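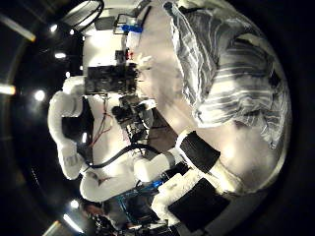
Paper towels should cost more, or at least sit on a higher shelf. I have thought so since June, when I stopped buying them for the house and spent the money on plain cotton cloths.

A double pack of towels at our store in Cestuncombe lasted my family of 5 one week. The cloths I bought were a Bodholm set, nothing special, and they have been through the wash more times than I can say. They have faded. They still dry a plate.

People tell me that washing cloths uses water and power, and they are right. But the cloths go in with the sheets and shirts that were going in anyway. I run 2 loads on Sunday and did the same before. The electric bill hasn't moved.
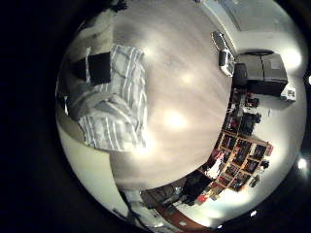 A striped cloth, rumpled, on a wooden surface.

The other complaint is germs. A cloth that wiped up raw chicken shouldn't wipe anything else, and in my kitchen it goes straight into the hamper. My neighbor Diệp Hứa keeps a roll of paper for meat and grease and uses cloth for the rest. I have no quarrel with that. One roll lasts her months.

What bothers me is how the stores handle it. At Herkach the paper goods fill half an aisle, and the dish cloths hang on one hook next to the birthday candles. A shopper who wants them has to ask. Put them beside the towels, with the price where people can see it, and plenty of us would pick them up. I asked the manager about this in the spring and was told the shelf plan comes from the head office. I have written to the head office.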